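Flomska brings its plain wooden blocks to the Kernov for the winter holidays

For release: July

Hi everyone, Sarita Upadhyay here from Flomska. We've finally got a home for our open block table, and I'm pretty chuffed about it! From Monday the upstairs room at the Kernov will have our unpainted blocks out for anyone who wants to come and build, kids and grown-ups both. It's free, and you don't need to book unless you're bringing a group of more than 18.

The blocks are bare timber, no paint and no varnish, in a mix of sizes. I've had people ask me for colours ever since we started (my own nephew included) and I keep saying no. You look at the grain and the edges more when there's no red one to fight over. Some 4 sizes will go out at first, with more to come once Willems has finished sanding the next lot.

We've been building little towers on the marble-patterned tabletop, with the spare blocks left scattered to the side. It's my favourite way to have a table - a bit of a mess, and something standing up in the middle of it.
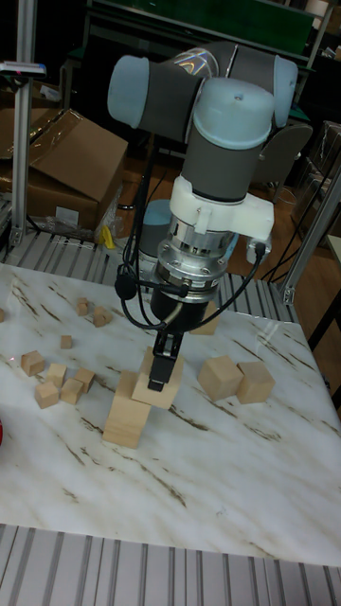
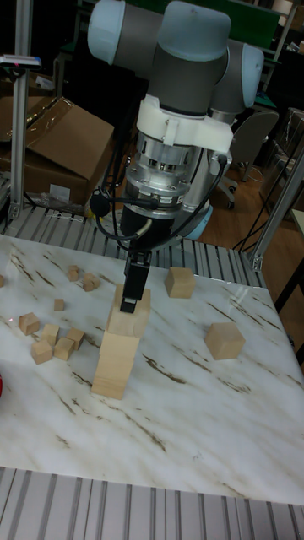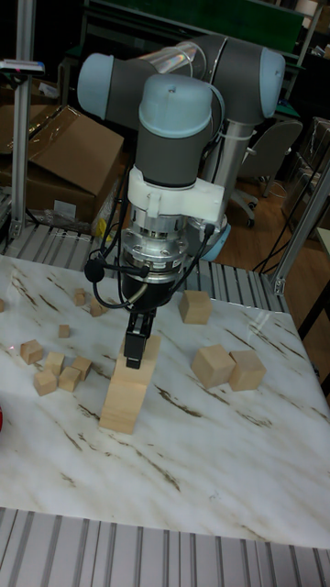

Norbert Šindelář reckons the small cubes are the ones that'll keep people at the table. He told me he'd sat down with a handful of them for five minutes before lunch and got up at 2, and that a tower with a lean on it is "far more fun than a straight one, you just can't leave it alone". He'd also like it known that he thinks we should have twice as many of the big cubes. We're looking into it, Norbert.

Doors open at 10 each morning and we pack up at 4. There's a lift, there's tea, and Restel is lending us the low stools so the littlies can reach. Under-fives need an adult with them at the table, as the smallest blocks are properly small.

Media are welcome on opening morning. Ask for me at the front desk and I'll come down and get you.

Sarita Upadhyay
Flomska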